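Sorting the Small Drivers

How a shared bench drawer at Hedari was reduced to one row and one tray

Most screwdriver collections grow by accident. A set is bought, two pieces go missing, a second set is bought to cover the gap, and the drawer ends up with three of one size and none of another. The bench at Hedari, a repair and fitting workshop in Bernness, had reached that stage by March, and the sort described in this article was done there. 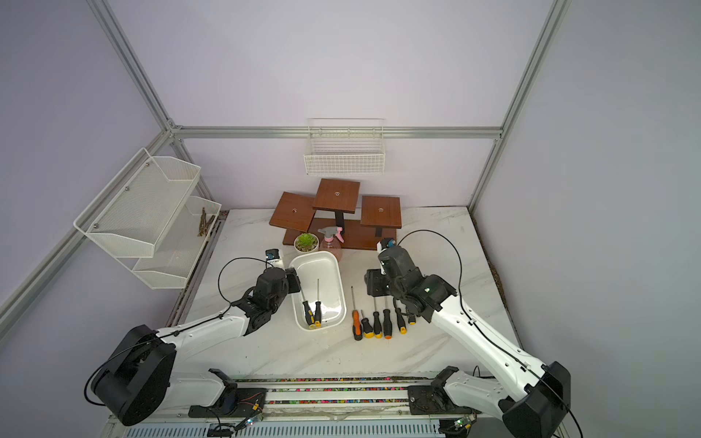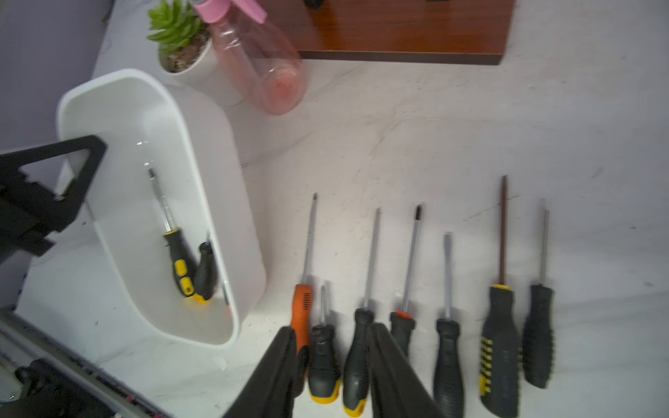

Row and tray on the Hedari bench, with the shafts in the row pointing to the back.

The method starts with everything out of storage and onto a flat, pale surface. Dark handles show clearly against white, and a thin shaft that would vanish on a brown bench can be compared with its neighbor at a glance. Drivers are then laid side by side with the handles toward the user. Handle color is of limited use at this point. The orange handle at the left of the row can be found immediately, but most of the others combine black and yellow, and a short driver beside it shares those colors with much longer ones. Sorting has to be done by shaft and tip.

Shaft length is the first measurement. Length governs reach into a recess, and it also governs how easily the tip wanders off the axis of the screw. A stubby driver is the correct choice under a shelf or inside a cabinet, where there is no room for anything else. It is a poor choice for a deep hole, and forcing the handle against the rim of the hole will mark the work. A general bench needs one short driver and a spread of longer ones. It doesn't need five of middle length.

Tip type is second. Flat and cross-head drivers should be separated completely before sizes are compared within each type. On flat tips, check the width of the blade and then its thickness. Width should match the length of the slot without overhanging the head. Thickness matters more than most users assume: a thin blade in a wide slot bears only on its corners, and it will twist out under load and burr the slot. Hold the blade up to a window. The end should be square and straight, with no rounding at either corner.

On cross-head tips, wear shows as a polished band on the flanks and a blunted point. Seat the tip in a clean, unused screw and rock the handle gently. Some movement is normal. If the driver can be rotated noticeably before the flanks make contact, it should leave the bench. A worn cross-head driver costs more in damaged screws than the price of its replacement.

The handle is checked last. Grip the shaft in a vise with soft jaws and turn the handle by hand. Any slip between shaft and handle ends the useful life of the tool. Cracks near the collar have the same result. Grease and old adhesive come off with warm water and dish soap on a cloth; solvents can soften the plastic and should be kept away from it. Dry the shaft fully and wipe it with a trace of light oil.

The tray is for anything not yet decided. A shallow one with rounded corners and a raised rim is best, as it wipes clean and stops round handles from rolling onto the floor. It should be kept small on purpose. Once the tray is full, decisions have to be made before any more tools come out of the drawer.

Duplicates are handled by a simple rule at Hedari. Where two drivers match in tip and length, the better one stays on the bench and the other goes into a mobile kit. A third goes to the Montoya store, the workshop's second site, or is discarded if the tip is poor. No driver is kept for opening paint cans. That job is done with a can opener, which hangs on a hook beside the sink.

Final storage was the subject of more debate than the sort. Magnetic strips hold the shafts well but leave filings on the tips, and a magnetized tip is a nuisance around small steel parts. Foam cutouts look orderly until one tool is replaced with a slightly different one, at which point the cutout is wrong. The workshop settled on a Trosteo drawer insert with plain parallel channels, 40 millimeters from center to center. Channel spacing should be set by the thickest handle and not by the average. At 35 millimeters, the larger handles touched and had to be lifted out in pairs.

Drivers go into the channels in the order they had on the table, handles toward the front of the drawer, shortest at the left within each tip type. Label the channel with tip type and size. Leave the tool itself unmarked, as tape on a handle gets dirty and shifts under the palm.

Tips are inspected again every six months. Any driver found in the wrong channel goes back to the tray and is checked along with the rest.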